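Anyone else's pack line getting arms?
General discussion – 14 replies

kitlid_77
Jul 6, 2020
So we got two arms on the accessory packing table at Tedesco. I've packed mailer boxes there for years, and now I mostly stage parts and deal with whatever goes wrong. Paper sheet in, cable in, next box. My hands feel great, my brain is bored stiff.
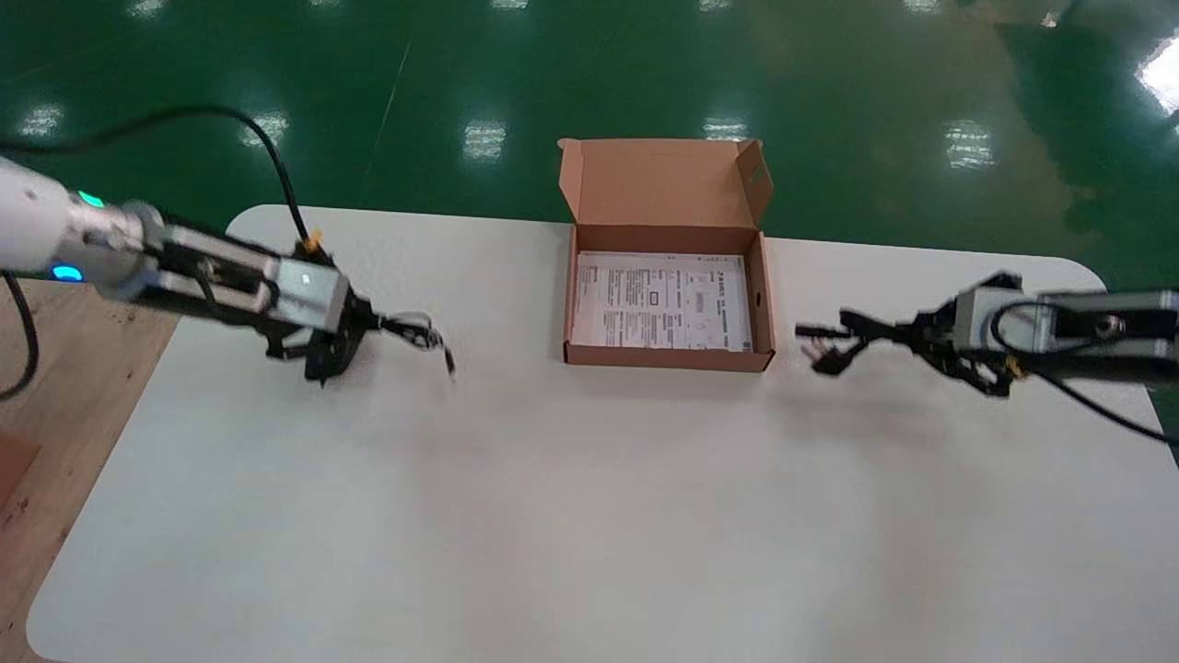
Same hourly pay so far – but the piece bonus is gone, and I used to live on that thing. I did 1056 boxes on my best shift!

dockside_ro
Lolance did this to us last November. The bonus never came back, so get yours in writing. They call us "cell operators" now and it's the same money.

puvell_nights
Gotta disagree. At Puvell I got trained to fix the programs and moved up a grade. My wrists were shot from folding cable all night, so I don't miss it one bit.

dockside_ro
Good for you, but how many got that training? We had 2 spots for the whole shift.

kitlid_77
Cables are what I keep getting asked about. They flop everywhere, so I want them tied before they get to the table.

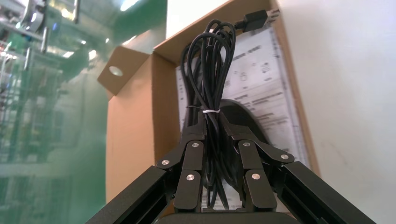 dockside_ro
Who ties them on your line?

kitlid_77
Me and one other packer, at the bench before the shift starts. It's still hand work, it just doesn't count toward anything anymore.

puvell_nights
Then ask for a rate on that! Ours pays extra past 600 a shift.

kitlid_77
Didn't know that was a thing. Asking my lead tomorrow.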